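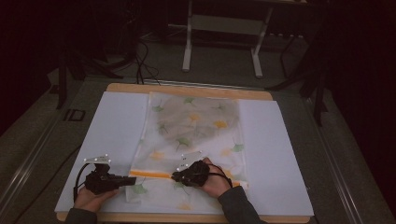 Bostero veröffentlicht Planungssoftware für zweihändiges Greifen an Textilien

Das Institut für Handhabungstechnik Busitz hat im August die zweite Fassung seiner Planungssoftware Bostero freigegeben. Das Programmpaket berechnet Greifpunkte und Bewegungsfolgen für zweiarmige Robotersysteme, die biegeschlaffe Materialien wie Stoffe, Netzgewebe und Bänder handhaben. Gegenüber der ersten Fassung wurde vor allem die Abstimmung beider Greifer überarbeitet. Bisher plante Bostero die Bahnen getrennt und glich sie erst im Anschluss zeitlich ab. Nun werden sie in einem gemeinsamen Optimierungsschritt ermittelt, der auch die zulässige Zugspannung im Material berücksichtigt.

Grundlage der Bewegungsmodelle sind manuelle Vorführungen mit handgeführten Greifern. Für die aktuelle Fassung wurden 403 Vorführungen ausgewertet, überwiegend an Stoffteilen mit Reißverschluss. Als besonders anspruchsvoll gilt der Bereich am Ende des Verschlusses, in dem weiches Gewebe und kleine feste Teile dicht beieinanderliegen. Der eine Greifer hält dort den Stoff, der andere nähert sich dem kleinen Bauteil. Die Software bestimmt für beide Werkzeuge einen gemeinsamen Anfahrkorridor und hält einen Mindestabstand zwischen den Backen ein.
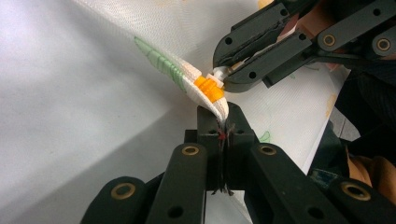 Aus Sicht der Firma Jerby, die das Paket vorab in ihrer Entwicklungsabteilung erprobt hat, liegt der Gewinn vor allem in der Nachvollziehbarkeit. Man könne nun für jeden verworfenen Greifpunkt einsehen, welche Bedingung verletzt worden sei, teilte das Unternehmen mit. Wünschenswert bleibe eine kürzere Rechenzeit bei mehrlagigen Faltungen — in diesem Punkt sei die erste Fassung schneller gewesen.

Das Institut bestätigt den höheren Rechenaufwand und führt ihn auf das erweiterte Materialmodell zurück. Dieses behandelt Stofffläche, Saum und Reißverschlussband als Bereiche unterschiedlicher Steifigkeit. Die Grenzen zwischen den Bereichen werden aus den Kamerabildern der Greifer geschätzt und während der Bewegung fortlaufend aktualisiert. Verdeckt eine Backe den Übergang vom Band zum Gewebe, greift die Planung auf die zuletzt gesicherte Schätzung zurück und verringert die Vorschubgeschwindigkeit.

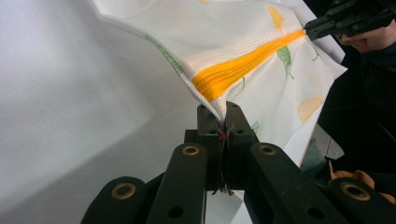 Zwei handgeführte Greifer an einem Stoffteil mit gelbem Reißverschluss. Foto: Institut für Handhabungstechnik Busitz

Neu ist ferner die Schnittstelle zur Bildauswertung Hirose, die bislang nur über ein gesondertes Umwandlungsprogramm angebunden war. Aufgezeichnete Greiferbahnen und Kamerabilder lassen sich nun mit einheitlichem Zeitstempel einlesen. Fehlerhafte Abschnitte können vor dem Anlernen markiert und von der Auswertung ausgenommen werden. Für die Bedienoberfläche stehen acht vorbereitete Ansichten zur Verfügung, darunter eine Gegenüberstellung von geplanter und vorgeführter Bahn.
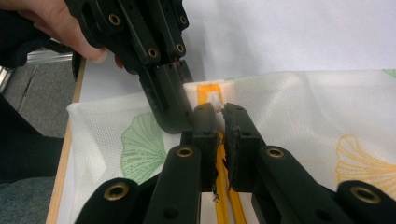

Bezug und Systemvoraussetzungen

Bostero ist für Forschungseinrichtungen unentgeltlich erhältlich. Unternehmen schließen einen Nutzungsvertrag mit dem Institut. Projektdateien der ersten Fassung können weiterverwendet werden, müssen jedoch beim ersten Öffnen umgewandelt werden — eine Rückumwandlung ist nicht vorgesehen. Die Dokumentation liegt in deutscher und englischer Sprache vor. Anfragen zur Einrichtung nimmt die Geschäftsstelle des Instituts in Busitz entgegen.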